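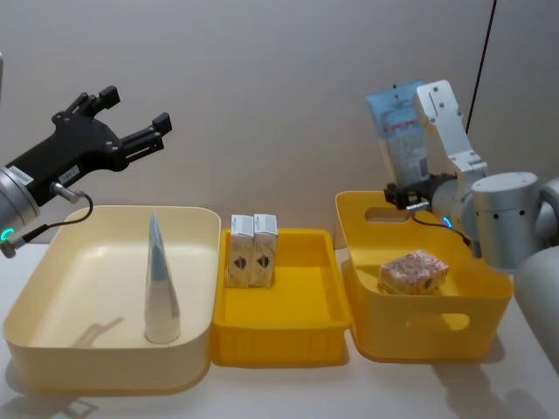
Left arm open over the cream tray, right arm holding the blue and white pouch at the yellow basket. The pastry is already in there.

The snack bench at Relelham, and the fault that ate our August

Hello again! I promised a few people at Mirkbridge I'd put something up about the snack bench and why it spent so long switched off, so this is the gallery page for it. It's a bit wordy for a gallery, sorry, I got going and couldn't stop.

For anyone new, the bench is two arms, one table and a load of small packets that have to get from one container to another. We call the whole thing Tillman, after the street the old unit was on. Efthymia Triantafyllou looks after the arms and I do the part of the software that decides which arm goes first, so you can probably guess whose inbox filled up when they hit each other.

They did hit each other, by the way. It was slow and nothing flew off, but it made a horrible crunch and I said a word I won't put on here. The right arm was lowering a packet into the basket, the left one should have been parked over its own tray, and instead it came swinging across the middle as if it had the place to itself. The right wrist took the knock on the side. I hit the stop button and then stood there holding it down for ages, which does nothing at all once it's latched, but there you go.

The first thing we blamed was me. Fair enough, my code hands out the turns! Each arm has to ask for the middle of the table before it crosses, and it only gets a yes if the other one is clear. I went through the logs for that afternoon and the left arm never had a yes. It never even asked. It thought it was still well inside its own side of the table.

So then we blamed the cable, because everybody blames the cable. Efthymia swapped the one on the left gripper and we ran 36 picks without a wobble, and went home very pleased with ourselves. Next morning it did it again on pick 3. There was no crunch that time, as I'd put the speed right down and had my thumb on the button.

It was Grímur Sveinbjörnsson who found it in the end. He'd come over to borrow a torque driver and asked why the left arm's zero was different from the one written on the sheet. Well. When the controller came back after a power dip, it was loading an old set of joint offsets from before the arm was moved along the table. It did that without a warning, or even a line in the Vokico log, and every position after that was out by a hand's width. The cable swap had only seemed to help because we'd re-zeroed the arm by hand while we were at it.

What we changed, for those who asked:

The offsets file has a date in it now, and the arm won't start if it's older than the last time the table was set up.

Both arms touch a fixed point before the first pick of the day and again after any loss of power. It adds 10 seconds and I still get impatient with it.

The turn-taking no longer takes an arm's word for where it is. If the two readings disagree, both of them stop.

Hands stay off the table while either arm is live, even for "just straightening that carton" (I was the worst for this, I admit it freely).

We've done 597 picks since the fix went in and they've kept to their own sides. I'm still not keen on the way the pouches sag when you grip them near the top, and one of the pastries came out rather flatter than it went in, but that's a different job and Efthymia has some softer pads on order for it.

If you run a pair of arms off the same sort of controller, do go and pull the plug on yours (packets out first!) and see which offsets it comes back with. Drop me a line if they're the wrong ones - I'd love to compare notes.

Updated 2021-11-26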